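Clause 4 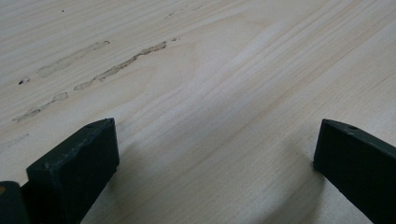
Open over the wood at Pons, with the marks up to the left.

I was hired at Pons to do one thing, and that was to make sure we followed the Vurneo handbook. All 668 pages of it! It came in a green binder so fat that the rings wouldn't close, and I read it on the bus, a chunk each morning, with the loose pages tucked under my leg so they wouldn't slide off at the turns.

Most of it is fine, really. Keep your sleeves buttoned. Log every stop. If the arm is under power, you stay behind the yellow tape, and I don't care how quick you think you are (the handbook puts it more politely). But then there's clause 4, and clause 4 is the one I lost sleep over that September.

Clause 4 says the gripper shall not close on a surface fault until the fault has been named. That's the whole clause. There's a list in the back with the names you're allowed to use, 15 of them, things like knot and split and glue and gouge, and you pick one and type it in and off the machine goes.

So there I was on second shift with a pale board on the table and these rough tan streaks running along the grain. I leaned in as far as the tape let me. Glue, I thought. Then I thought, no, somebody's dug into this and sanded it over. Then I thought filler, and filler wasn't even on the list, and I said a word that wasn't on the list either.

The timer on the screen gives you 30 seconds. After that it puts in a name for you, whichever one got used most that week, and it lets the job go ahead. On our floor that was always knot. We were all slow typists and we all let it run, and so by the end of summer Pons had reported more knots than any shop in Parnau, including the one that only handles plastic.

I hit stop instead.

You have to understand how quiet it gets when you do that. The fans go down, the belt goes down, and then heads start coming up all along the line like prairie dogs. My shift lead walked over with her coffee and looked at the board, and looked at me, and asked what it was.

"I don't know," I said.

"Well, put knot."

"It isn't a knot."

"I can see that. Put knot."

I told her the handbook said named. She told me knot was a name. And I'll admit that had me stuck for a second, standing there with my finger over the K! But I kept thinking about whoever got this board next at Grurico, reading our slip and trusting it, setting their blade for a knot that wasn't there.

So I took a pencil and wrote on the paper log, under fault, in my best printing: unknown, rough, runs with the grain, please look. Then I signed it. She read it over twice and drank some coffee and said there was no box for that, and I said I'd made one, and I had, with a ruler.

We set the board aside and lost the better part of an hour. I got a talk in the office about it, and a form to fill out about the talk.

The new pages from Vurneo came on October 27, 2019, in a plain envelope. I read them on the bus home. They'd added a name to the list in the back, right under split, and the name was unknown. They'd also cut the timer to half. I got off at my stop with the old page still in my coat pocket and went looking for a hole punch.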